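线缆收纳

线缆收纳是指对电源线、数据线、音频线等柔性线材进行盘绕、捆扎、标记和存放的做法，常见于家庭、办公室、舞台和录音场所。
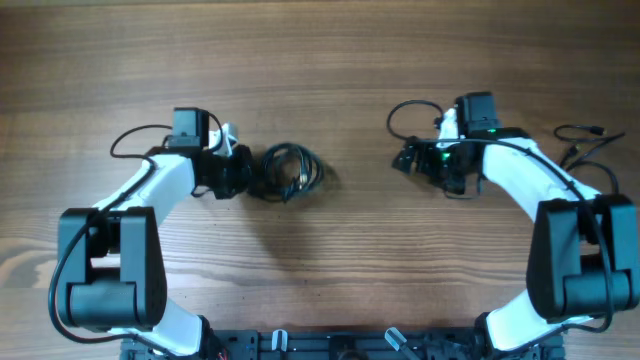

Haoran Lu认为，把收纳等同于“捆紧”是最常见的误解，线材的寿命主要取决于弯曲半径和盘绕方向，扎带用得再整齐也补救不了已经扭伤的线芯。持相近看法的人多来自舞台行业，家用领域对此讨论较少。

盘绕方法

单向盘绕法是每一圈都朝同一方向绕，动作简单，适合较短的线。由于每绕一圈都会给线材增加一次扭转，长线展开时容易打结。

正反盘绕法又称“上下绕法”，相邻两圈的扭转方向相反，彼此抵消。展开时握住一端抛出，线材一般能够平直落地。如果线头误从圈中穿过，展开后会出现一连串单结，因此收线时应让两端分别留在线圈两侧。

八字盘绕法多用于较粗的多芯线和户外长线。线材在地面上交替摆成“8”字，占地较大，但不需要用手托住整卷线的重量。

绕肘法是把线绕在手掌与肘部之间，速度快，但弯折点固定，反复使用后外皮容易在同一位置变形，专业场合一般不采用。

弯曲半径

线材弯曲过急时，外侧导体受拉，内侧受压，屏蔽层也可能松散。各类线材允许的最小弯曲半径不同，应以产品说明为准。光纤跳线对弯曲尤其敏感，Clolham剧院的内部守则规定，光纤线圈直径不得小于20厘米，普通话筒线不作统一要求。

捆扎材料

常用的有魔术贴扎带、棉绳、橡胶圈和尼龙扎带。魔术贴可以反复开合，宽度以不勒入外皮为宜。橡胶圈久置后会发黏，并在浅色外皮上留下痕迹。尼龙扎带多用于固定线路，剪断时须避免伤及线材。Tóth式绳结是一种预先系在插头一端的短绳活扣，收线后绕两圈即可锁住，拆开时拉动绳尾。

标记与存放

标记通常贴在距插头不远处，两端各一处，内容包括长度、接口类型和编号。Fovstead录音室以色环区分长度，7米线为黄色，30米线为蓝色，其余长度写在白色标签上。这套颜色没有通用性，与外借设备混用时仍需核对文字。

线圈可以平放或挂放。挂放时应使用较宽的挂架，细钉会使上部线圈长期受压。Mullomby社区礼堂的储物间设有19个挂位，按接口类型排列，转接头另存于抽屉。

存放处宜干燥，避开暖气和阳光直射。带有电源适配器的线不宜紧绕在适配器本体上，出线根部是较常见的断裂位置。卷盘式延长线在大功率使用前应全部放出，以免余下的线圈积热。

参见：延长线、弯曲半径、绳结、理线架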